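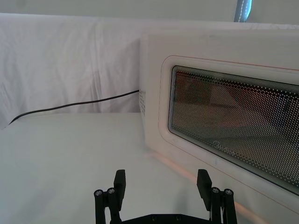
A white microwave with a thin reddish-orange line around the door.

I will defend reheated leftovers to anyone who cares to sit down with me, and I say that as a person who truly loves to cook (and owns far too many pots). When I moved to Priver I had 55 dollars a week for food, and a big batch of bean soup on my first free evening carried me through nearly all of it. I still eat that way! Friends tell me dinner ought to be made fresh every night, and I do understand the feeling, but I think we've talked ourselves into a lot of guilt over a perfectly good bowl of yesterday's rice. Chili is better the second day anyway, and so is my mother's cabbage stew, which I'd happily eat for breakfast if there were any left by then.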